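Grinetti wrist camera kit: notes after 10 weeks

I bought the kit in September to replace a webcam and a bracket I had printed myself. It cost 1195 before delivery, with the mount, the camera module, a cable and a licence for the Paltix recording software.
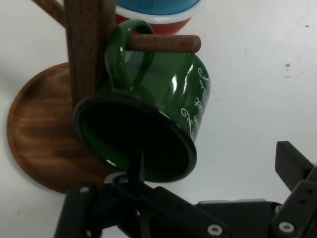

The mount bolts straight to the flange on my arm, a secondhand Terkel, and the gripper goes on after it. Fitting took most of a Sunday morning. The supplied screws were too short for my adapter plate, so I used longer ones from the drawer. Grinetti lists the correct length in the second revision of the manual, but the first revision is what comes in the box.

Image quality is good at the distances I care about. Exposure is the weak point. On automatic it hunts whenever the gripper fills more of the view, and on a white worktop it tends to settle slightly grey. Fixing exposure and white balance by hand cures this. The settings do not survive a power cycle, so they now sit in my start-up script.

Glossy objects remain awkward. Enamel mugs give hard highlights along the side and very little detail inside, and the grasp detector that comes with Paltix will sometimes put its target on a highlight. Moving the lamp further off to one side helped more than any software setting. A polarising filter would probably do better, but the lens has no thread and I have not found a clean way to hold one.

Calibration is the part I expected to dislike and did not. You move the arm through 6 poses over the printed board and the software solves for the offset. Repeating it gave results within 2 mm of each other, which is enough for putting a handle over a peg. It is not enough for connectors, and the product page should say so more plainly than it does.

The cable is poor. It is stiff, the strain relief is a cable tie, and the routing shown in the manual pulls tight when the last joint turns past half a revolution. Valbona Georgiou posted a better route on the Nimri forum, with a loop left free behind the wrist. I have used hers since the second week and had no dropouts.

Support answered one query the next day and ignored the other. The ignored one was about the timestamps, which drift against the joint log over long recordings. Senad Papadopoulos has a script that corrects for it after the fact. It works on my files, though I would prefer the fault fixed at source.

I am keeping the kit. At the full price I would only suggest it to someone who needs the calibration done for them. If you already have a working bracket and a camera with manual exposure, the gain is small.

Next job is the longer cable, then another go at the filter.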